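Small cabinets, page 3

Chrysanthi Ververidis wrote in October to ask why I keep photographing cheap cabinets when the internet is full of nice ones. Fair question. My answer is that the catalogs always show them shut, with a plant on top, and I don't trust a cabinet until I've seen it with the doors open. Captions are mine, and so are the grudges.

## Both doors open

White, one drawer over two doors, dark metal bar handle on the drawer. I like the handle. I'm less sold on the round holes in the doors. One is near the middle of the left door, and the right one has two. Maybe they're meant for knobs, maybe not, but I'd want them filled before I paid for it. 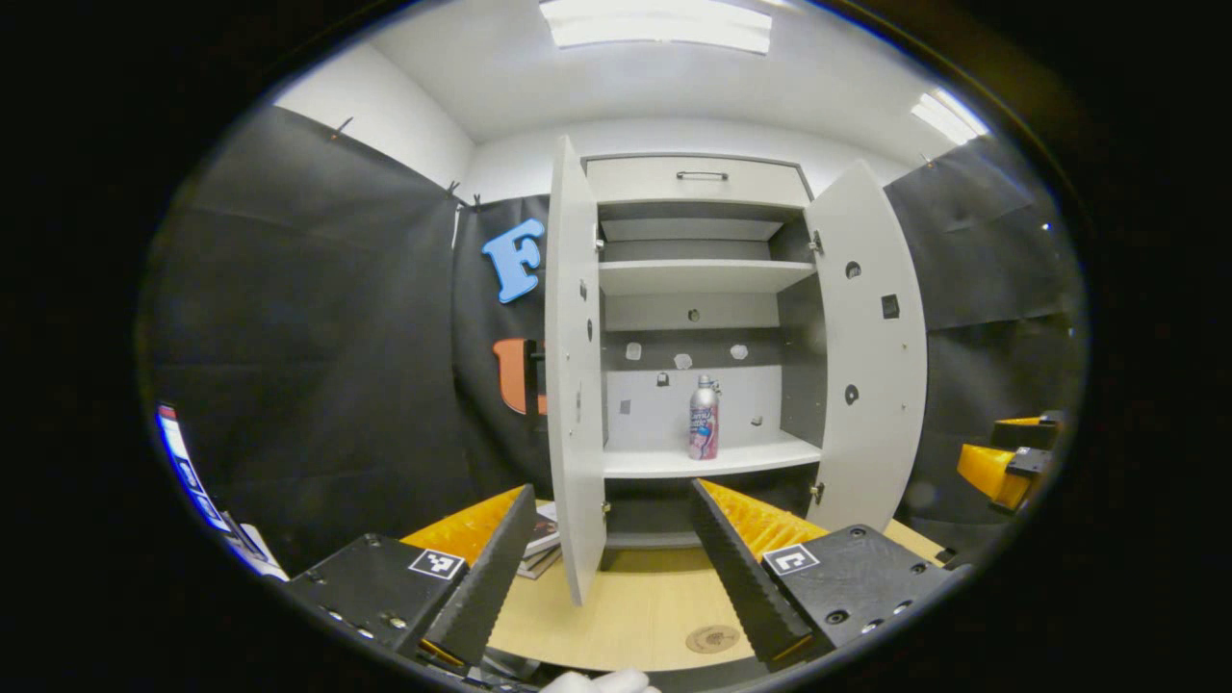
## What I'd put in it

The lower shelf has one aluminum bottle on it, silver and pink, and already I'm thinking about headroom. Every seller swears the shelves adjust. Peg holes are a good sign, but I've owned a Hakix with 16 of them and only 2 heights that were any use.

The bottom compartment is too dark for me to judge. In my house that's where the Brotwood flour bin would go, and then I'd forget about it until spring.

## Still looking

A reader in Grurville says the Vlachopoulos cabinets hold up better. Could be - he also sells them. If you own one and have had it longer than a year, send me a picture with the doors open and I'll add it to the next page.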